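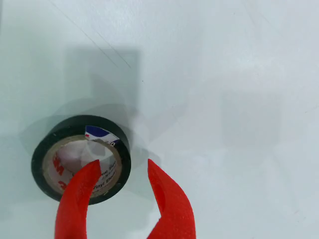 Help & Advice > Home Repairs > Tape, Glue and Small Fixes

Frequently Asked Questions

We get a lot of letters at the Fostden Home Repair Library, and we love them, even the ones that come with a sticky sample attached (please wrap those!). These are the questions we hear most often about electrical tape.

Can I use electrical tape for everything?

Oh, how we wish. Vinyl electrical tape is made to insulate, to stretch a little and to hug a curved surface, and it does those jobs beautifully. It isn't meant to hold weight, seal a pipe under pressure or keep a box shut in the mail. For boxes, use packing tape, and for a leaky pipe, please call a plumber.

Does the color matter?

For a quick wrap around a tool handle, not a bit. On house wiring, colors can tell the next person what a wire is for, so don't re-mark anything unless you know your local rules. Black is the everyday choice, and most of us keep a roll in the kitchen drawer next to the birthday candles.

How do I get a neat wrap?

Start with clean, dry hands and a clean, dry surface. Stretch the tape gently as you go, overlap each turn by half its width, and then let the last inch or so lie down with no stretch at all. That last inch is the part folks skip, and it's usually why the end curls up by December.
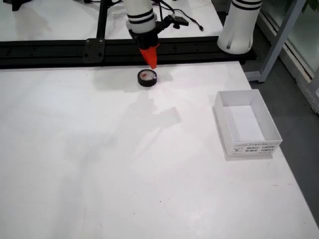
If the end has already lifted, snip it off and lay down a fresh turn on top. Pressing the old end back down rarely lasts, as the adhesive has picked up lint by then.

How should I store my tape?

Flat, indoors, and away from the furnace or a sunny window. A hot garage will make the glue ooze out along the sides, and then the roll picks up every crumb on the shelf. We like an old cookie tin, though a zip bag is fine too.

Can I tape over a frayed lamp cord?

Please don't, dear reader. Unplug the lamp and replace the cord, or bring it to the repair bench at our Tutberg branch and we'll gladly walk you through it. The bench closes at 4 p.m., and it does get busy toward the end, so come early if you can.

How do I get the sticky residue off?

A little rubbing alcohol on a soft rag, tested first in a hidden spot, and plenty of patience. Keep it well away from anything plugged in.

Related questions
Which glue works on ceramic mugs?
Borrowing tools from the Llorente Street branch
Nitero repair kits: what's in the box
How to patch a window screen

Join the 3,869 neighbors who get our newsletter, 2 emails a month. Unsubscribe anytime.

This site uses cookies to remember your preferences. Accept | Manage settings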